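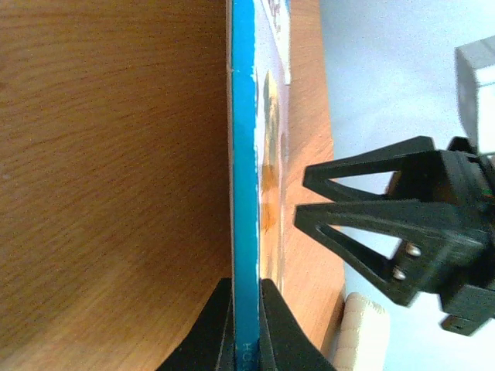 Blue spine against wood grain, lettering "HC" near the bottom.

Home > Garment Care > Leather > Waxed Jackets
Last updated Apr 27, 2026

Section 3: Re-waxing your Clirnstead jacket

Your Clirnstead jacket leaves the workshop with a full coat of wax on the cotton shell. The wax wears off first at the elbows, the shoulder seams and the pocket edges. Most owners re-wax once a year. If you wear the jacket daily, check it again in June and touch up the worn spots before you store it for the summer.

These steps cover the Tunstall (style 816) and the Primora (style 3505). Do not use them on the Zanside liner or on any quilted vest. Those have no wax finish and will stain.

What you need

One tin of Clirnstead jacket wax
A lint-free cotton cloth and a soft brush
A hair dryer
A bowl of hot water
Old newspaper or a drop cloth

Before you start

1. Empty all pockets, including the inside map pocket on the Primora.
2. Unbutton the collar and take out the liner if one is fitted. Set it well away from the work area.
3. Brush off loose dirt. Go along the seams and under the pocket flaps.
4. Sponge the outside with cold water. Do not use soap, detergent or stain remover. They strip the wax and it will not take evenly afterward.
5. Hang the jacket on a wide hanger and let it dry fully. Allow a full night.

CAUTION: Never machine wash, tumble dry or dry clean a waxed jacket. Damage from any of these is not covered by the repair plan.

Applying the wax

6. Stand the open tin in the bowl of hot water until the wax turns liquid. Keep the water level below the rim.
7. Lay the jacket flat on the newspaper, front side up, with the zipper closed.
8. Dip the cloth and rub a thin coat into the cotton, one panel at a time. Start with the back yoke if this is your first try – mistakes show less there.
9. Work extra wax into seams, creases and elbows.
10. Keep wax off the corduroy collar, the lining and the inside of the pockets.
11. Turn the jacket over and repeat.

CAUTION: Do not melt wax on a stove or in a microwave. The tin gets hot in the water, so hold it with a dry towel.

Finishing

12. Set the hair dryer to medium and pass it over each panel until the wax sinks in and the surface looks even.
13. Wipe off any white or cloudy patches with a clean part of the cloth.
14. Hang the jacket in a warm room overnight, away from other clothes and painted walls.

Note: The jacket will feel tacky for the first few days. Keep it off car seats and light upholstery until this passes.

Note: The Tunstall in sand turns a shade darker after each re-wax. The olive and navy change very little.

If you would prefer not to do it yourself, send the jacket to the Clirnstead repair room, attention Sorin Ene. Put your name and style number on a slip in the left pocket. For torn shells or broken zippers, write to Dennis Bickerstaff at the same address before mailing anything.

Next: Section 4, Storage and folding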